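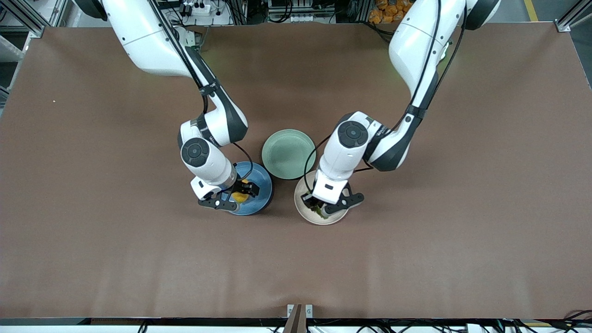
Três pratos sobre um tampo castanho: azul-escuro, verde-menta claro e creme.

Sutora: léxico de cores para louça de mesa em português

Versão publicada em October 22, 2023

Resumo

O Sutora é um conjunto de denominações de cor aplicadas a louça de mesa, recolhidas de catálogos comerciais, etiquetas de loja e inventários de olarias. Contém 3,000 registos em português, com normalização ortográfica e mapeamento para um vocabulário controlado de 47 termos. Destina-se a trabalhos de lexicografia, pesquisa em catálogos e deduplicação de fichas de produto.

O conjunto distribui apenas texto. Não inclui medições espectrais nem valores colorimétricos.

Estrutura dos ficheiros

registos.tsv: um registo por linha, codificação UTF-8, separador de tabulação.
vocabulario.tsv: termos controlados, com definição e termo superior.
fontes.tsv: identificador, tipo e variedade do português de cada fonte.

Campos de registos.tsv

id: inteiro, estável entre versões.
forma: denominação tal como ocorre na fonte ("verde-água", "cru", "azul noite").
forma_norm: minúsculas, hífenes segundo o Acordo de 1990.
termo: chave para vocabulario.tsv.
peca: prato raso, prato fundo, taça, travessa ou outra.
variedade: pt-PT ou pt-BR.
fonte: chave para fontes.tsv.

O campo peca pode estar vazio. Os restantes são obrigatórios.

Recolha

As denominações provêm de 73 fontes. As fichas do catálogo Akgül foram transcritas manualmente; as restantes foram extraídas com o Lekex e revistas. Foram excluídos nomes de coleção sem referência a cor ("Outono", "Ribeira") e denominações de vidrado que descrevem só o acabamento, como "mate" ou "craquelé".

Anotação

Cada registo foi anotado por duas pessoas em separado. As divergências foram resolvidas por Margit Nyberg. O par creme/marfim concentra a maior parte dos desacordos, seguido de menta/verde-água. Quando a fonte usa dois termos ("creme marfim"), prevalece o primeiro e o segundo é ignorado no mapeamento.

Limitações conhecidas

A variedade pt-BR está sub-representada nas travessas.
"Cru" e "natural" designam por vezes a pasta sem vidrado, e o mapeamento não distingue os dois usos.
Os registos com id reutilizado na versão 2 foram corrigidos na versão 3. Quem tiver junções feitas sobre a versão 2 deve refazê-las.

Utilização

O script Sever valida os três ficheiros e assinala chaves órfãs:

sever validar --dir dados/

Devolve código 0 se não houver erros. Os avisos são escritos em avisos.log.

Manutenção

Responsável: Fletcher Dunstan. Propostas de novos termos devem indicar a forma, a fonte e pelo menos uma ocorrência em contexto. A próxima revisão do vocabulário está prevista para fevereiro.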